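Anell Clothing and Linen Exchange: Frequently Asked Questions

What can I send in?
Clothes, towels, blankets and fabric pieces of at least half a yard. Items should be washed and fully dry. We can't take pillows, rugs or anything with a foam filling.

Do I need to fold everything?
No. Dark fabric can arrive crumpled and bunched up, and we sort it the same way as folded pieces. Please do empty the pockets.
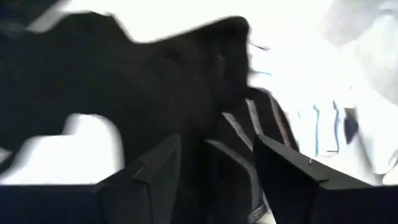 Can I mix colors in one bag?
Yes, as long as everything is dry. If a dark item is new and has never been washed, put it in its own bag so the dye doesn't rub off on lighter things.

Do you take towels and fleece?
Yes, in any color. Soft, napped fabrics tend to shed on black cloth, so we go over the black pieces with a lint brush before they are listed. Cardboard boxes are fine for drop-off if the tops close flat.
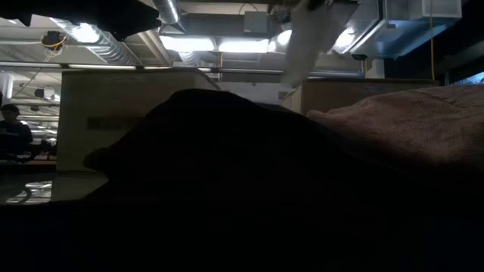
How are items counted?
By piece. A pair of socks is one piece. Last year we passed on 3,513 pieces, almost 600 of them in May.

Where do I drop off?
At the Tetteh Street door, between 9 a.m. and 4 p.m. Ring the bell for large loads.

Who do I ask about a missing receipt?
Write to Driss Ezzat at the front desk and include your drop-off number.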